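3.2 Surface patterns and the handling of loose cards

The second part of our study concerns the surface on which cards are sorted. In the literature on household paper goods (recipe cards, flash cards, playing cards) the table is usually treated as neutral. Our interviews suggested the opposite. Several participants told us that they prefer to sort cards on a cloth, as a bare table makes it difficult to get a fingernail under the edge of a card. One participant, a retired teacher from the Lenihan neighbourhood, described the cloth as "half of the work".

We therefore compared two coverings: a plain cotton cloth in grey, and a printed cloth with leaves and flowers, of the type sold for kitchen tables. The coloured cards were taken from the Jarico set, which has 252 cards in several colours. Each covering was ironed before the sessions and fixed so that it could not travel during sorting. Small folds were tolerated at the borders, but not in the central area where the cards are laid down.

Three properties were recorded for every card: its colour, its position relative to the centre of the table, and the part of the print on which it was resting. The last property was coded independently by Fitzgerald and Ó Gríofa. Disagreements were resolved by Rampersad, who had not been present at the sessions. In total 3929 placements were coded, of which 741 were coded a second time after the scheme was revised in July.

The revision was necessary for the following reason. In the first scheme, a card was called "on motif" if any part of it touched a printed flower. With a dense print this category becomes too wide – almost every card is on motif – and it has little analytical value. In the revised scheme the card must cover the middle point of a flower. Leaves are ignored, since their grey colour gave a weak contrast and the coders could not agree on where a leaf begins.

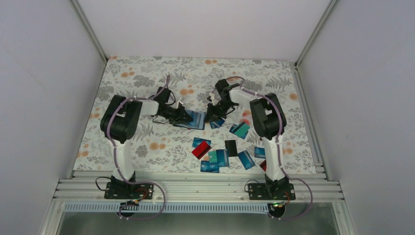 Page 8

Figure 3. The printed covering, white with grey leaves and orange flower dots. A blue card lies near the centre of the table.

The blue cards deserve a separate remark. Against the orange dots they were easy to find for both coders, and no blue placement had to be sent to Rampersad. The yellow cards behaved differently. When a yellow card was placed beside a flower, the coders sometimes recorded its border too far to one side. We do not claim that the same difficulty exists for the person who sorts, whose eyes are closer to the table and who can also feel the edge of the card.

A similar observation was made by Mac Mathúna in the Zondura sessions, although the cloth used there had a striped print and the cards were larger.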